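Willon fire crew award raises a few eyebrows

Willon's part-time fire crew has been named winner of the Altska Community Service Award, to the surprise of some who watched it lose 40 per cent of its training hours last winter.

The award was handed over at a supper in the parish hall on Saturday evening. Station officer Valdemar Juhl collected a framed certificate and a cheque for £500 on behalf of the crew, who were described from the platform as "the beating heart of the district".

The district council, which cut the training budget, sent five people to applaud.

Juhl thanked the organisers and kept his remarks short. "It's kind, and the crew will be pleased," he said. "I would still like the training hours back." He got a louder cheer for that than for the certificate.

According to the printed programme, the crew gave 1343 hours of cover in a single quarter. It did not say which quarter, or whether the figure included time spent on call at home. A council spokesman promised to check and had not come back to us when this was written.
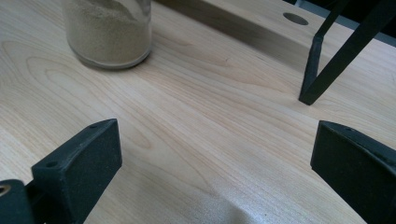 A glass jar on one of the tables.

Last year's winner, the Trillow river rescue group, was also promised "lasting support" on the night. It is still waiting for a replacement for its second boat.

Asked if Willon could expect anything different, the council said the training budget would be looked at again in November. It said the same in Trillow.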